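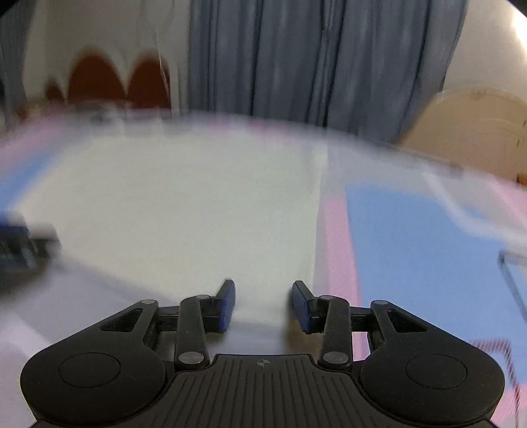 Skaver hand-held parallel gripper, seen from the operator's side with the fingers open.

Skaver Hand-Held Gripper
Part no. 1239
Sold by Stojanovska Automation Supply

Overview

The Skaver is a two-finger parallel gripper carried in the hand and used to record picking and placing work at a table. The fingers are driven by a linkage on each side of the body, so the pads stay facing each other as they close. The same linkage is used on the Zokov arm-mounted gripper, and wear parts are shared between the two.

The body and links are black. The blue finger pads are replaceable and are the part most users will change first. Pivot pins are plain silver-colored caps that can be seen from behind during use, which makes a pin that has started to back out easy to spot before it causes trouble.

What is in the case

Gripper, assembled
One spare pair of blue finger pads
Pin driver
Hex key for the finger screws
Small tube of dry lubricant
Setup card

The camera and its mount are ordered separately. If you are ordering for a Skukex recording station, use the station order form and the mount will be packed with the gripper.

Setting up the gripper

1. Place the gripper on a clean, flat table with the fingers pointing away from you.

2. Open the fingers all the way by hand. Both sides should reach the end of travel together. If one finger arrives late, stop and read the section on uneven travel below.

3. Check that every pivot pin sits flat against its link. Press each one with a thumb. A seated pin does not move or click.

4. Fit the camera mount and tighten it until it stops. Do not use the pin driver for this.

5. Look at the live picture. The small crosshair mark on the ribbed plate should be in view and close to the center line from left to right. Loosen the mount, turn it slightly and tighten again until it is. Both finger pads must also be in view with the fingers open.

6. Close the fingers slowly until the pads touch. They should meet over their full height. If only the tips touch, loosen the finger screws, hold the pads together and tighten the screws again.

7. Record a short clip of the gripper opening and closing and save it with the serial number. You will want it later for comparison.

A light-colored sheet on the table helps during steps 5 and 6. The gaps in the linkage show up well against it, and so does anything caught in them.

Routine care

At the start of each shift, wipe the finger pads with a damp lint-free cloth and let them dry. Do not use alcohol or glass cleaner on the pads. Both harden the surface, and the pads will then slip on smooth items such as cups and plastic lids.

Every 1000 cycles, brush out the linkage with the fingers open. Thread, paper fiber and foam crumbs collect behind the outer links, where the cut-out windows are. A dry toothbrush works well. Compressed air tends to push dirt into the pin holes and should not be used.

After brushing, put a very small amount of dry lubricant on each pin and work the fingers open and shut until the movement feels even. Wipe off anything left on the surface. Oil and grease are not suitable, as they reach the pads sooner or later.

Replacing the finger pads

Change the pads when the surface is shiny, when an edge has lifted, or when the grip is no longer the same on both sides. Always change them as a pair. An old pad facing a new one will pull small objects toward the old side as the fingers close.

Open the fingers and peel the old pad from the bottom edge upward. Scrape off the remaining adhesive with a plastic card. A metal blade will mark the finger and the new pad will not lie flat. Set the new pad against the lower stop, press from the middle outward, then close the fingers on a folded cloth and leave them for four hours. Repeat step 6 of the setup when the cloth comes out.

Uneven travel

If one finger lags, the usual cause is dirt at the base of the linkage arm on that side. Brush it out and try again. If the finger still lags, compare the pins left and right. A pin that stands higher than its partner should be pressed back with the pin driver, held square to the link. A pin that comes loose a second time needs to be replaced along with its link. Do not glue pins.

If both fingers are stiff, the lubricant has probably dried out or been mixed with oil. Clean all pins with a dry cloth, lubricate again and cycle the gripper by hand.

Side-to-side play at the fingertips is normal up to roughly 4 tenths of a millimeter. More than that means worn links. Link sets are sold in pairs and can be fitted at your own bench or by us.

Storage

Store the gripper with the fingers open and nothing between the pads. Keep it out of direct sun. Take the camera off before the gripper goes in the case, or the lid will press on the mount and shift the alignment.

Service and parts

Kiros Araya handles repairs and link replacement. Kanini Mushi handles pad and spare part orders. Please include the serial number and the clip from step 7 with any repair request. Grippers sent in for service are returned with new pads fitted, and the pads are charged at the normal price.

Page updated 5 April 2018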